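Home Reviews Grippers Tools Archive About

Plultik slim finger set, reviewed after a season of paper work

Price paid: $28 a pair. Arm: our small white one, already fitted with a wrist camera.

I didn't want new fingers. The Clilholm pads that came with the arm did blocks and bottles well enough, and Plultik's product page promises "effortless handling of thin goods," a phrase I've learned to read as a warning. Aslı Erdem, who does most of the setup here, ordered a pair anyway in October and left them on my bench.

Fitting is two screws a side and a fresh zero. The sheet in the box says five minutes. It took me most of an hour, mainly because the closing position has to be taught again from nothing and the Avcı software hides that page under "Accessories." Skip it and the tips cross. I skipped it.

Paper is a fair test for long, tapered tips. It bends, it slides, and it gives a wrist camera very little to go on once a sheet swings up close.
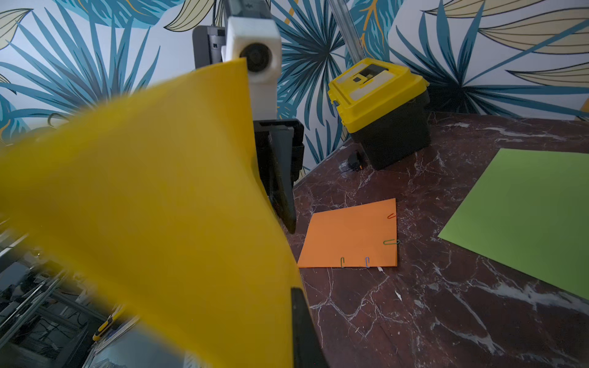

What holds up

Grip on the side edge of a single sheet is good. The yellow one curves in the fingers and stays curved. I had expected a crease at the pinch point, and at low force there usually isn't one. Sheets with paper clips along the edges are harder, and I now teach those picks well clear of the clips.

What doesn't

Plultik claims 2,900 cycles between checks. I'd call that optimistic. At 1,000 I found play in the lower finger, and a quarter turn on the outer screw took it out. Nevzat Erdem wants threadlocker on all of them. I'd try a light dab on the outer ones first.

The manual's advice on cleaning is "wipe as needed." Mavham, who sold us the set, had nothing to add when I asked.

Verdict

Fine fingers, poor paperwork. Buy them if you handle sheets all day, keep your old pads in a drawer, and check the screws far sooner than you're told to.

Contact | Copyright June 2021 | Back to top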